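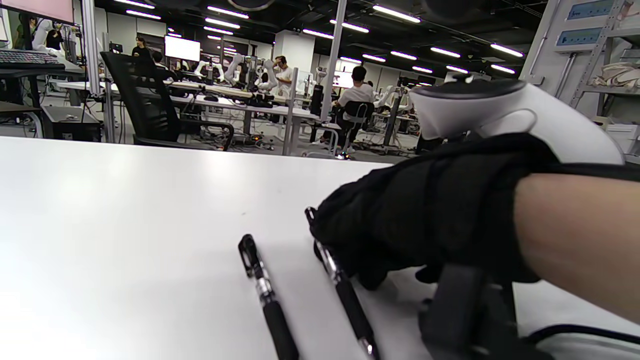
How often should a small office go through its safety checklist?
Twice a year works for a place our size, once in June and once in December, plus a quick look any time the furniture gets moved.

Office walk-through, second floor, Forico building
Done 17th June

I do this one with a clipboard and a cup of coffee, and it takes me most of a morning because people stop me in the hallway to tell me about the thermostat. (The thermostat isn't on the list. I know. I've passed it on.) Each item gets OK, FIX or WATCH, and then I write whatever I feel like writing next to it.

EXITS AND HALLWAYS

Main exit door opens fully, no sticking: OK
So much better than in December, when you had to hit it with your shoulder. The new hinges were worth it!

Back stairwell clear on both landings: FIX
Flattened boxes on the lower landing again, the tall kind the Foto print orders come in. I carried them down to recycling myself but that doesn't count as a fix, so it stays a FIX until there's a proper spot for them upstairs.

Exit signs lit: OK
All of them, even the one by the kitchen that used to flicker.

Hallway carpet flat, no lifted edges: WATCH
There's a seam outside the Đàm room that's starting to curl. I pressed it down with my foot and it came right back up. Tape for now, a real repair if it gets any worse.

FIRE

Extinguishers on their hooks, needle in the green: OK
We have 5 on this floor. The one in the copy room was hidden behind a coat, and I moved the coat. If it was yours, it's on the rack by the front desk.

Extinguisher tags signed within the past year: FIX
The kitchen one is past due. I called the service company and left a message, then called again after lunch and got a real person, who put us on the schedule.

Smoke alarms tested: OK
Very loud, sorry everybody. I did send an email first.

Nothing stacked close to the sprinkler heads: FIX
Supply closet, top shelf, the holiday decorations. They've been up there since we took them down and they're practically touching the ceiling. Please bring them down a shelf, or two if you can find the space.

ELECTRICAL

No power strips plugged into other power strips: FIX
Found 2 of these, both under the long desks by the windows. I unplugged the second strip in each case and left a note. I get it, there aren't enough outlets on that side, and I've asked for a quote on adding more.

Cords not run under rugs or across walkways: OK
One phone charger was stretched between two chairs like a tripwire, but its owner rolled it up while I was standing there, so I'm being nice.

Space heaters: WATCH
It's June, so they're all off, but three are still sitting under desks. They need the tip-over switch checked before anyone turns one on again. I'll do it at the December walk-through unless it gets cold early.

Breaker panel reachable: OK
The floor tape seems to be doing its job. Thank you for not parking the cart there!

KITCHEN

Kettle and toaster cords in good shape: WATCH
Kettle's fine. The toaster cord has a kink near the plug that I don't love. If you see it getting worse, unplug it and come find me.

First aid kit stocked: FIX
The box is supposed to hold 50 adhesive bandages and I counted 23. Somebody had also put a packet of hot sauce in there. Refill ordered, hot sauce relocated to the drawer.

Floor dry, mat lying flat: OK

DESKS AND STORAGE

Tall shelves anchored to the wall: FIX
The Hevevow bookcase in the meeting room came with a strap and the strap is still in its little plastic bag, on the bookcase. I need a drill and somebody who knows where the studs are.

File drawers close all the way: OK
I walked into an open one last year and had a bruise for almost a month, so I check these with feeling.

Step stool in good condition: OK
Rubber feet still on, no wobble. Please keep using it and stop standing on the rolling chairs. I saw you.

Paper cutter guard in place, blade locked down: OK

STILL OPEN FROM LAST TIME

The loose handrail bracket on the back stairs is finally tightened. The blinds cord in the Đàm room isn't done, so I've tied it up high for now and added it to the work order with the carpet seam. Send me anything I missed, and put the room name in your note.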